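3.2 Where people put things down when they get home

Figure 3. A bed used as a landing surface, with small items and packaging on the duvet and a suitcase standing alongside.
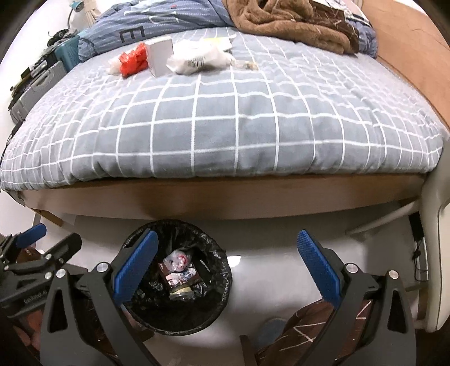 Figure 3. Small items left on a gray duvet with a white grid pattern; a hard-shell suitcase stands at the left against the wall.I came into this part of the study expecting to write about hallways. Nearly everything I had read on household clutter treats the front door as the place where the action is, and I had a whole set of questions ready about hooks, key bowls and shoe racks. Then the diaries started coming back, and people kept writing about their beds.

A quick reminder of how the diaries worked. Each of the 26 households in Watitz kept a notebook through May, and every time somebody came home with something in their hands they wrote down what it was and where it first touched down. I call that spot the landing surface (the term is borrowed, loosely, from Chowdhury, whose work on kitchen counters got me interested in all this in the first place). After I threw out the entries I couldn't read, I had 677 landings to work with. I had hoped for closer to 2,000, but people get tired of notebooks and I can't blame them.

The kitchen table came first, as it does in every study of this type that I know of. The bed came second. I went back and recoded the whole pile to make sure I hadn't lumped in laundry, which I had decided to treat separately (see 3.4), and the order didn't change.

Why the bed? Part of it is plain floor space. Many of the Watitz apartments are small, and in the Flurkov blocks in particular the bedroom doubles as the office, the dressing room and the place where luggage lives. If the desk is full and the chair has a coat on it, the bed is the only big flat thing left. It's soft, too, so you can toss a bag at it from the doorway! Several diary keepers used that exact word, "toss," and none of them used it for the kitchen table.

The other part has to do with time. A kitchen table can stay covered for a week, and in some homes it did. A bed has a deadline, and whatever is on it has to move before anyone can lie down. I had guessed this would make the bed a good sorting station, with things going straight from there to their proper homes. The diaries don't really back me up. The most common second stop for an item on the bed was the floor next to it, followed by the nightstand, and quite a few things made the trip back up to the bed the next morning. I've started calling this shuttling, and I think it deserves a study of its own.

One thing I'd do differently is packaging. My coding sheet, which I adapted from the Grultach household survey, has a single box for "bags and wrappers," so a full shopping bag and an empty one ended up in the same category. That was a mistake — a person who leaves an empty bag on the duvet is putting off a walk to the trash, and a person who leaves a full one is putting off a decision. I tried to pull the two apart afterward from the written notes, but too many entries just say "bag."

I also never asked who else used the bed. In shared bedrooms the deadline belongs to whoever turns in first, and a few of the notes hint at some friction there. Section 3.3 picks this up with the chair data, where I did ask.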